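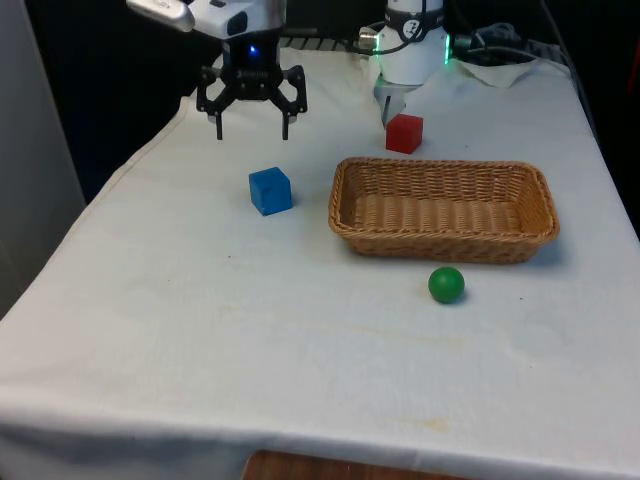 Last changed: 6/26/26

The White Cloth

My mother kept one white cloth for the days when something had to be decided. It was not a beautiful cloth. It had a faint yellowish stain towards the front from the tea of my uncle, and my mother had never managed to wash it out. When we saw the cloth on the table, my brother and I washed our hands without being told.

So when I came home in August and the cloth was there, I put down my suitcase and went first to the sink.

"Sit," said my mother. "Fouad Kettani is coming at six."

Fouad Kettani was the man who had bought the shop from my father. He had paid half of the price, and for the other half he had given a promise. The promise was now two years old. My father never spoke about it. He had moved all the unsold toys from the shop to our back room, 57 boxes of them, and in the evenings he went in there and moved them from one side to the other.

My mother had taken some of these toys and put them on the cloth. There was a red cube, a blue cube and a ball, and she had brought also the wicker basket in which we used to keep onions.

"What is this for?" I asked.

"For him to look at," she said. "A man who looks at a toy cannot shout."

He came at ten minutes past six. He was thinner than I remembered, and he wore a good jacket which was too warm for the season. He greeted my father, and my father greeted him, and then they both looked at the table. It was quiet for so long that I could hear the bus from Penley stop at the corner and leave again.

Fouad Kettani took the blue cube. He turned it in his hand.

"My son had this one," he said. "He used to put it in his shoe."

"Why in his shoe?" asked my father. It was the first full question I had heard from him since my arrival.

"I never knew. He is 10 now, and I asked him last week. He also doesn't know."

My father laughed. He tried to hide it with a cough, but my mother had heard it and she went to bring the glasses.

They did not speak about the money until the second glass. Then Fouad Kettani took an envelope from the good jacket and put it next to the basket. He said it was a part, and that he was ashamed it was only a part. My father did not open it. He asked if the door of the shop was still making the noise, and the other man said yes, every morning, and they spoke about this door for almost an hour — how you must lift it a little, how you must not use oil in winter.

When he was leaving, my mother gave him the blue cube. He did not want to take it. She put it in the pocket of his jacket as if he were a boy going to school.

Afterwards I began to fold the cloth, but my father put his hand on it.

"Leave it for tomorrow," he said.

He took the red cube and the ball, put them in the onion basket, and carried the basket to the back room. I waited for the sound of the boxes. It did not come. After a while he called me and asked if I could help him to open the window.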